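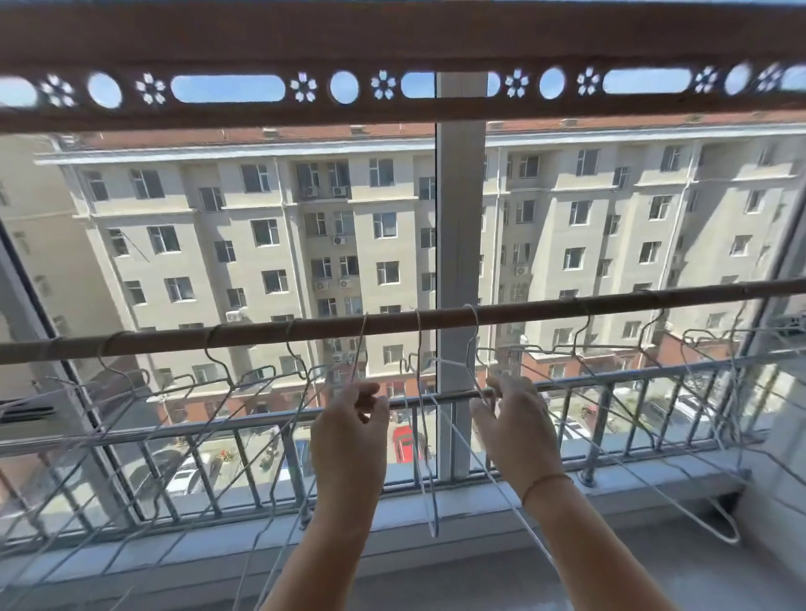

Wire hangers on the balcony pole, with the window behind.

Perception corner: the hanger problem, by Gijs Dierckx

Readers who were at the Friday meeting know already that our segmentation tool, Zilo, does not like wire hangers. I promised Ruth Parsons to write down why, and what we have changed in it before December.

A wire hanger is mostly air. The mask for one hanger is a thin closed line, and inside this line you see everything that is behind: other hangers, the railing, the windows across the street. The old version of Zilo filled the inside of each triangle and called it object. For a shirt this is fine. For a group of hangers that cross each other it gives one large grey shape, and the planner then believes there is a wall in front of the window.

The second trouble is the railing. Its bars are thin, straight and of a metal colour, and the tracker likes to jump from a hanger to a bar when both lines meet in the picture. In the first run on our balcony set, 81 tracks ended on the railing. Sandra Hartley went through all of them by hand, and I thank her for this patience.

What we do now is more simple than I expected. We look for the pole first. It is the only long and thick thing at that height, and it gives us a line on which all hooks must lie. Then we search for hooks only along this line, and from each hook we follow the wire down. A wire that never reaches a hook is given the label "unknown" and the planner keeps a distance from it. With this order the jumps to the railing went down from 81 to 10. The pole is not level in the picture, so please do not assume a horizontal line, as I did in my first version.

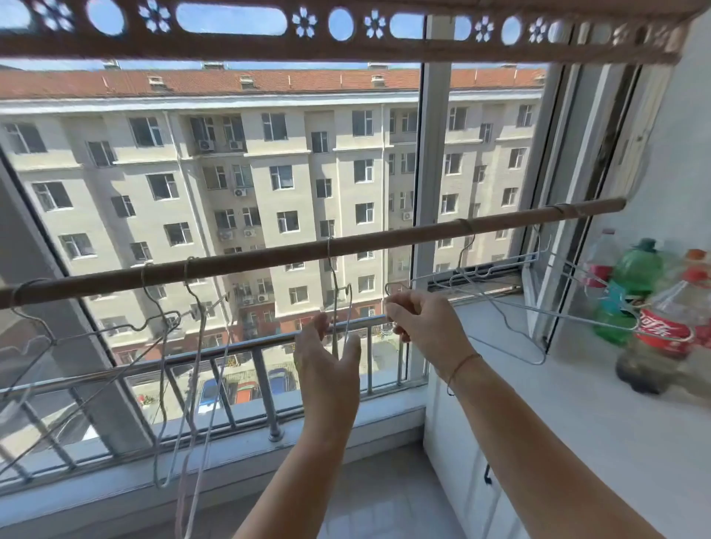

A hanger held in both hands: one on the lower part, one at a bent tip of the wire.

The hands are a different question. When fingers close on the wire, they hide exactly the part we want to follow. Barry Bickerstaff proposed to keep the last good shape of the hanger and move it with the two hands until the wire is visible again. It works well when both hands hold, and badly when one lets go — the shape then stays in the air, and the planner waits for it.

The new code is in the Haldane branch, together with 2000 labelled pictures. The clear plastic bottle is still missed in almost every one where it appears, so this is my next task. If you have time to label, write to Denise Yeoman. She also has the short guide on how to draw a mask for a line, and it is worth reading before you start.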